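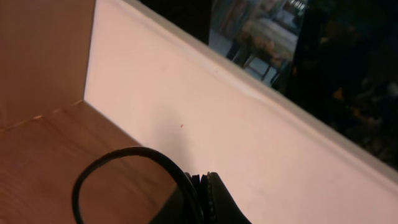
4. Cable handling with two arms

4.1 Task and workspace

The experiments in this section concern thin, flexible objects. We chose cables because they are found in most homes and offices, because they tangle, and because a policy that has learned to pick up rigid blocks tells us little about how it will cope with them. The work was done at the Galbridge site on the same pair of arms used in Section 3, with the Zallier controller left unchanged.

The arms work from opposite sides of a table with a strongly figured wooden top. Each carries a two-finger gripper and its own wrist camera, and a further camera gives a wider view of the shared area. We kept the room as it was. Furniture, shiny surfaces and uneven light all reach the wrist cameras when an arm is turned away from the table, and we did not mask or crop any of this before training.

A trial starts with a white cable and a black cable lying together on the table. The system has to part them and leave each on its own side. A trial counts as a success if the two cables no longer touch and neither has fallen off the table. We set a limit of 60 seconds, after which the trial is scored as a failure whatever state the cables are in.

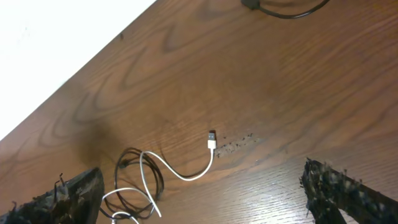 The hardest part for the policy is choosing where to grasp. A connector gives the fingers something firm to close on, but pulling from that end often tightens the tangle. A grasp further along the cord is slower to set up and more likely to slip, yet it tends to open a loop that the other arm can then hold. We did not label grasp points by hand. The choice is left to the policy, which sees both wrist views and the wide view at every step.

4.2 Training data

We recorded 745 demonstrations by teleoperation. Operators were told to work at a comfortable pace and to correct their own mistakes as they went, so many of the recordings contain a missed grasp followed by a second attempt. We kept these. An earlier version of the set, closed in May, had been cleaned of all such cases, and policies trained on it stopped moving once a grasp had failed. The set used here was frozen on August 17, 2020.

Images were scaled down and passed through the Draltent encoder, and the policy was trained with a batch size of 64. Arm positions were given as joint angles. We tried adding gripper force as an input – it made no clear difference and was dropped.
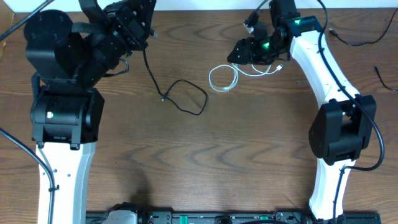 4.3 Results

The full method parted the cables more often than the Beddoe baseline, which moves one arm at a time. Most of the gain came from trials in which one arm held a loop still while the other drew a cord through it. When the cables lay side by side or crossed only once, the two methods did equally well.

Failures were of 2 kinds. In the first, both arms took hold of the same cable and pulled against each other until the time limit. In the second, a gripper closed just above the cord and lifted away with nothing in it. This happened more with the black cable, which has little contrast with the fingers in the wrist view and is easily lost in their shadow. Adding the wide view reduced the first kind of failure but had almost no effect on the second. Section 5 looks at the second kind in more detail, using recordings from the wrist cameras alone.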